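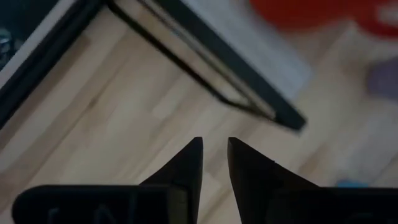
You should never leave a wet cup standing on bare wood overnight, I was told this morning before I had my coat off, and an oiled top needs doing again every few months whether it looks dry or not. Fair enough. I said I would put it on the list. The list is on the back of a Flesetti receipt, number 3296, and it already had the shelf on it and a reminder to buy dish soap.

Monday, and slow. It rained on the drive in from Zilville and the traffic was backed up to the Virden exit. I ate half my lunch at ten.

Spent most of the day on cups. The plan was to settle where each one belongs so that clearing the table goes the same way every time. Cups go up on the small shelf at the back, handles forward if they have handles. The cloth stays down at the front left. I wrote it on an index card in pencil and then changed it twice. My first version had the purple mug going up first, but it is wide and it uses up the room for the others. Second version had it last. Third version leaves it on the table and only the cups go up, and I think I will keep that one for the week.

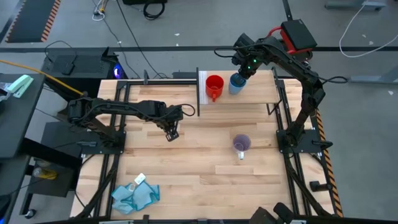

The cloth is one of a pack of 25 I bought in January, when I thought that was far too many. I have been through more than half of them. They pick up lint in the wash if they go in with towels, so now they go in by themselves on warm, no softener. I folded it in quarters first thing and it was a heap again before eleven. I am going to stop folding it.

Went to Workneh for coffee at 2:30. They have raised the large again. Got the small and was annoyed about it all the way back. Also stopped at the hardware store and looked at wood oil. They had the kind I used on the kitchen counter at home, which took days to stop smelling, and a wax that costs more and comes in a smaller can. Bought neither. I did buy sandpaper, 800 grit, for the rough patch on my cutting board. Must remember to take it out of the car.
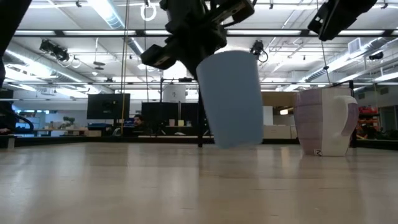

The light blue cup is my favorite of the set to handle. It has a slight taper and a matt surface, and it is a good size. I would like more of that one and fewer mugs. Mugs are fine for drinking from but they are awkward to put away, the handle always wants to point at its neighbor. At home I have them on hooks. No place for hooks at work.

Started over with the cups after coffee. I wanted to try the red one in the middle, with the others spread out from it, and see if the order on the card still made sense from there. I am leaving the question open until tomorrow.

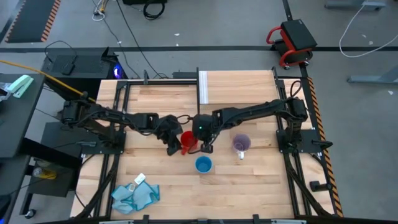 Red cup, light blue cup, purple mug. Cloth in its usual heap.

Left at 5:45. Stopped for dish soap and forgot the bread. Soup for supper, then ironed 3 shirts and put the rest back in the basket. My shoulder is better than it was over the weekend. Tomorrow: call about the car, find a better pencil, decide between the oil and the wax.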